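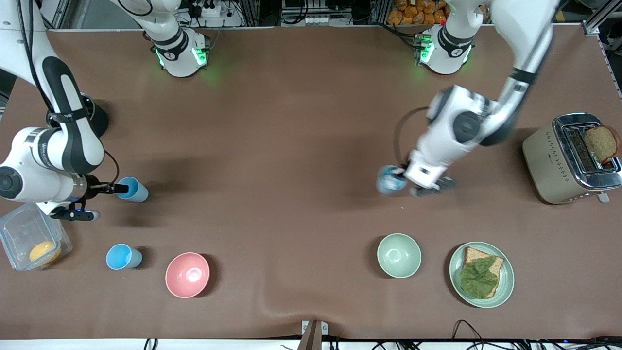 **What size of table cover does a shared kitchen or serving table need?**

Measure the top, add the overhang you want on each side, and order the next length up. Covers can be trimmed on site, but they can't be joined without leaving a ridge.

# Firkstead Matte Table Covering, Reddish Brown

Firkstead is a smooth, matte covering for work and serving tables. It is sold by length from the roll and lies on the table under its own weight, with no adhesive. The surface suits tables that hold a mix of cups, bowls, plates and small appliances, where a glossy top would throw glare back from overhead lighting.

The color is a single plain reddish brown. White, clear and blue tableware all stand out against it, which helps when a table is being cleared at the end of a shift. Crumbs show more than they do on a patterned cover.

## Specification

| Item | Value |
|---|---|
| Product name | Firkstead |
| Supplier | Varghese |
| Stock number | 536 |
| Finish | Matte, smooth |
| Color | Reddish brown |
| Roll width | 1000 mm |
| Thickness | 2 mm |
| Fixing | Loose-laid, or edge clips (sold separately) |
| Indoor use | Yes |
| Outdoor use | No |

Thickness is measured at the center of the roll. The outer turn may be slightly compressed from shipping and recovers once the material has been laid flat overnight.

## Laying the cover

1. Clear the table and wipe it dry. Grit under the cover will show through as a raised point.
2. Unroll with the matte side up and leave the cover overnight before trimming.
3. Smooth from the middle toward the long edges with the flat of the hand.
4. Trim with a sharp blade and a steel rule. Cut from the back.
5. Fit edge clips, if used, starting at the corners.

Soft wrinkles are normal on a new cover and are most common along the side nearest the user, where people lean. They have no effect on cups or bowls set down near them. A wrinkle that remains after a week can usually be worked out by lifting that edge, pulling it square and laying it down again. Do not use an iron or a heat gun.

## Use with tableware

Light plastic cups slide easily on the surface when pushed at the base. Tall cups pushed at the rim tend to tip, as they would on any table. For stacking, set the first cup upright on a flat part of the cover and keep the stack away from the edge.

Plates and bowls can be set straight on the cover. Serving an open-faced sandwich on a plate is fine - cutting one directly on the cover is not. Knife marks are permanent and can't be buffed out. Clear food containers with sharp molded feet should be lifted and not dragged.

Store empty cups and containers away from the drop side of the table if the cover has been left with a long overhang. A snagged overhang moves everything standing on it.

## Use with toasters and other small appliances

The cover isn't a heat-resistant mat. A countertop toaster may stand on it only with a separate insulating board underneath, wider than the appliance on all sides. Follow the clearance given in the appliance manual. Empty the crumb tray over a sink or bin. Hot crumbs leave small shiny marks in the matte finish.

Do not set down any of the following without a board:

- pans taken from the stove
- oven trays
- electric kettles without a base
- tea lights or warmers of any kind

## Cleaning

Wipe with warm water and a little dish soap, then dry with a soft cloth. Tomato, turmeric and mustard should be wiped up the same day. Scouring pads polish the finish and leave bright patches that are visible from a low angle. Bleach lightens the color.

For sticky residue from labels, use cooking oil on a cloth, leave it a few minutes, and wash off with soap.

## Edge clips and accessories

Ultatel edge clips fit table tops up to 29 mm thick, measured with the cover in place. They are supplied in white or black. The clip sits flush with the underside of the table and projects slightly on top, so keep cups and bowls inboard of it.

The Clullwood storage tube takes one cover rolled with the matte side out. Folding isn't recommended - a fold line doesn't recover.

## Ordering

Order by stock number and length. Cut lengths can't be returned unless the material is faulty. Check the roll on arrival and report creases that run the full width before cutting or laying it. Color may vary slightly between production runs, so order covers for adjoining tables together.

Sheet revised Thu 18 August. Replaces the May sheet, which listed the edge clips in white only.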